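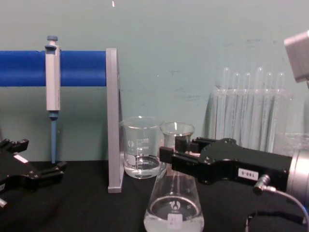
August 27, 2020

I played my first full season of adult league hockey this past year, and I've been meaning to write down how it went before I forget most of it.

I came to the game late. I could skate forward and turn left when I signed up, and I could stop if I had room. The Rirneck rink runs a beginner league on its smaller sheet, and the only requirement is full gear. I bought mine used from a guy in Mbeki for 200 dollars, minus the helmet, which I got new. The shin pads were too long and I wore them that way until the last game.

Our team was the Hurnero Herons. We finished next to last. Leilani Boateng was captain and played center, and she did most of our scoring. She put me on left wing on the third line and told me to stay on my side of the ice. I chased the puck anyway for the first few weeks. Once I quit doing that I started getting passes.

I wore number 49 because it was what was left in the box of jerseys.

I scored one goal. It was against Fikham, late in a game we were already losing by 5. Ingrid Blackwood shot from the point, it hit the goalie's pad, and I was standing close enough to push it in. I didn't lift my arms or anything. I skated back to the bench and sat down, and then I had to get up again because it was still my shift. Ingrid got me the puck afterward and it's on the shelf over my desk.

A few things for anyone thinking of signing up. Get your skates sharpened before the first practice, even if they're new. Bring two sticks. Shifts in our league were supposed to be a minute and I was usually done well before that, so don't worry about coming off early. The late games start at 10:30 and I was never asleep before one on those nights. Eat something at dinner time even if it feels too early.

I also took the Sunrise Skills class, 20 sessions before work. I missed nearly half of them. The ones I made it to helped more than the games did, mostly with backward skating. I still can't do a right-side crossover without thinking about it.

The rink closed in the spring and we lost our last two games and the playoffs, which we weren't going to be in. It opened again in June for small groups, no locker rooms, so you put your gear on in the parking lot. I've been going when I can get a spot.

Leilani emailed to say she's keeping the team together for whenever the next season starts. I told her I'm in. I still need shorter shin pads, so if you're in the area and have a pair to sell, leave a comment.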